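Changes to the food waste round in Undamton

The new food waste round starts in Undamton and Kotville in May. Every household on the list will get a small indoor caddy, a larger outdoor bin with a locking lid, and one roll of liners. Flats above shops will be given the caddy and liners only, and will share a bin in the rear yard.

Collections will be weekly, on a Monday. Bins need to be at the kerb by 7 am. If your street is too narrow for the lorry, you will get a card telling you where to leave your bin. In Undamton this affects 43 homes, most of them off the old market.
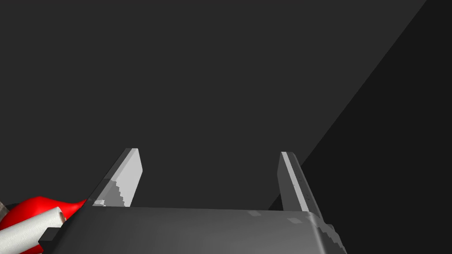 The outdoor bins are made by Engström and come in one colour only, a mid-grey. We asked for green, but the wait was too long. If you are not sure what mid-grey means, it is close to the shade on the flat top of the block at the bottom of the picture, between the lighter middle and the darker ends. Please do not put food in your black bin once the grey one has arrived, even if the black bin is half empty.

Most food can go in, cooked or raw. That includes meat and fish bones, bread, tea bags, coffee grounds, egg shells, plate scrapings and anything past its date. Take food out of its packet first. Cooking oil should not be poured in, but small amounts soaked up with kitchen paper are fine.

Fruit and vegetable peelings make up most of what people throw away, and they can go in loose or in a liner.
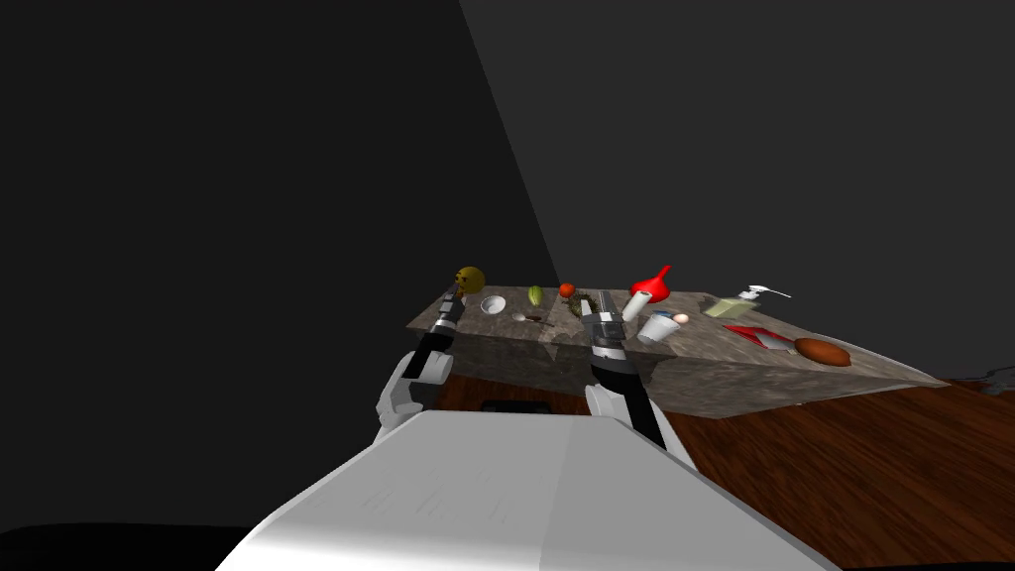
Large stones from mangoes and avocados are also accepted, as are corn cobs. Garden waste is not. Grass and hedge cuttings should still go in the brown sack, and the price of the sack has not changed.

Liners can be picked up from the library desk or the Semine Road depot. You can also tie a spare bag to the handle of your outdoor bin on collection day and the crew will leave a new roll. Newspaper works just as well if you run out.

The trial last year covered 400 homes in Kotville. By the end of it, 79 per cent were putting a bin out each week and 89 per cent said they wanted the round to carry on. The main complaint was smell in warm weather - a spoonful of bicarbonate of soda in the bottom of the caddy helps, and so does keeping it out of the sun.

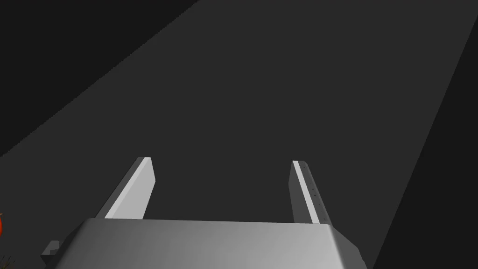 Foxes were the other worry. The lid on the outdoor bin locks when the handle is pulled forward, and it should be left like that overnight. With the handle back, the lid only rests in place and can be knocked off. When the crew have emptied a bin they will leave the handle back and the lid up, so you can tell at a glance that it has been done, much as the wide gap between the two fingers in the picture shows that the gripper is open. Please take bins in the same day if you can.

Missed collections should be reported by noon on the following day, by phone or at the depot. Replacement caddies are free for the first year.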